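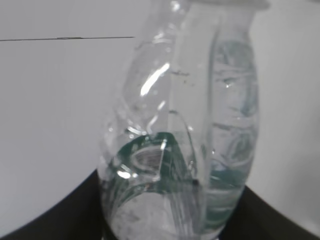 4 Placing, filling and cleaning the vase

4.1 Before you start

This section applies to the large clear vase in the Neves range, model 609. It covers unpacking, choosing a position, filling, arranging and routine cleaning. For the small bud vases, see section 5.

The model 609 has thick walls, a rounded lower body and a neck that narrows before opening out to the rim. One side carries a tall vertical rib. The rib is part of the glass and is formed while the body is still soft. Its width varies from piece to piece.

You will need:

A soft, lint-free cloth
Washing-up liquid
A bottle brush with a plastic or foam head
A folded towel
A jug
A felt base pad (supplied in the envelope taped under the lid of the carton)

CAUTION: Remove rings, bracelets and wristwatches before handling the vase. Hard stones and metal clasps will mark the glass.

4.2 Unpacking

1. Stand the carton upright on the floor, with the printed arrow pointing upwards.

2. Cut the tape along the top seam. Keep the blade shallow.

3. Lift out the upper card collar and set it aside.

4. Slide both hands down the sides of the vase until they are below the widest part of the body.

5. Lift the vase straight up. Do not pull it by the rim or by the rib.

6. Stand the vase on the folded towel and remove the tissue from the inside.

7. Check the rim for chips by eye. Do not run a finger along it until you have done so.

Keep the carton and both collars. Returns sent to the Kerkirwood depot without the original collars are not accepted.

NOTE: Wavy streaks, small specks and fine lines may be visible when looking through the body. Some are in the glass, and some are objects behind the vase seen through the curved walls. To tell them apart, turn the vase a quarter turn. A mark that stays with the glass as it turns is in the glass. A mark that shifts, stretches or disappears is a reflection or belongs to the background. Marks within the glass are not a fault unless they can be felt on the surface. See 4.7.

4.3 Choosing a position

1. Select a level surface that will carry the weight of the vase when full. Glass shelves and folding tables are not suitable.

2. Wipe the surface and let it dry.

3. Peel the backing from the felt pad and press the pad onto the centre of the base. Leave it for 10 minutes before standing the vase upright.

4. Set the vase down at least 190 mm from the edge of the surface.

5. Turn the vase until the rib is where you want it. With the rib to one side, the body gives a wider clear view. With the rib facing the room, more of the background is broken up by the glass.

6. Look at the vase from where it will normally be seen, and adjust.

NOTE: Clear glass takes its colour from what is under and behind it. A dark green or blue surface will show strongly in the lower half of the body, often as a rounded patch with pale reflections inside it. A white surface gives a paler result and makes water marks harder to see. Try the vase on the intended surface before attaching the felt pad if this matters to you.

WARNING: Do not place the vase in direct sunlight, whether full or empty. The curved body can focus light onto nearby cloth or paper and start a fire. Check the position again in November, when the sun is lower and may reach parts of the room that were in shade during the summer.

4.4 Filling

1. Put the vase in its final position first. Do not carry it when full.

2. Fill the jug with cool water. Hot water can crack thick glass, even where no damage was visible beforehand.

3. Pour slowly down the inside wall, on the side opposite the rib.

4. Stop when the water reaches the widest part of the body. This is enough for most cut stems.

5. Wipe any drips from the outside and check that the felt pad has stayed dry. A wet pad must be replaced – it can leave a stain on wood.

4.5 Arranging stems

1. Strip all leaves that would sit below the water line.

2. Cut each stem at an angle with a sharp knife or secateurs.

3. Put the heaviest stems in first, leaning them against opposite sides of the neck.

4. Add lighter stems between them. Let the stems cross low down in the body so that they hold one another in place.

5. Check the balance by letting go of the stems. If the vase rocks or the arrangement pulls to one side, shorten the tallest stems or move them towards the centre.

Maximum stem length is 498 mm, measured from the cut end. Longer branches need the weighted insert (sold separately, Dadov).

CAUTION: Do not use stones, marbles or loose gravel to weight the base. They scratch the inside, and these scratches cannot be polished out.

4.6 Cleaning

Change the water every two days. Wash the vase each time it is emptied.

1. Remove the stems, then bail out the water with a cup until the vase is light enough to tip safely.

2. Lay the folded towel in the bottom of the sink.

3. Wash the inside with lukewarm water and a few drops of washing-up liquid. Work the brush along the inside of the wall from the base upwards.

4. Rinse twice.

5. Dry the outside at once with the lint-free cloth. Follow the rib from top to bottom, as water collects along both of its edges.

6. Leave the vase upright to air until the inside is dry. Do not stand it on its rim.

For limescale, fill the affected part with one measure of white vinegar to two of cool water. Leave it for an hour, then repeat steps 3 to 6. Do not use scouring powder, wire wool or the dishwasher.

4.7 Checking for damage

Check the vase before each use. Hold it over the towel and look across the surface with a lamp to one side. A smooth wall gives an unbroken highlight. Where the bright line has a sharp break or step in it, feel the spot lightly with a fingertip through the cloth.

Stop using the vase if you find:

A chip at the rim, of any size
A line that catches on the cloth
Damp under the base after filling

Wrap a damaged vase in newspaper before disposal. Do not put it in a bottle bank.

Replacement felt pads and collars are available from Nuter under the part numbers in section 8.

Section 4 revised Tuesday, March 11, 2025. Checked by Diễm Văn.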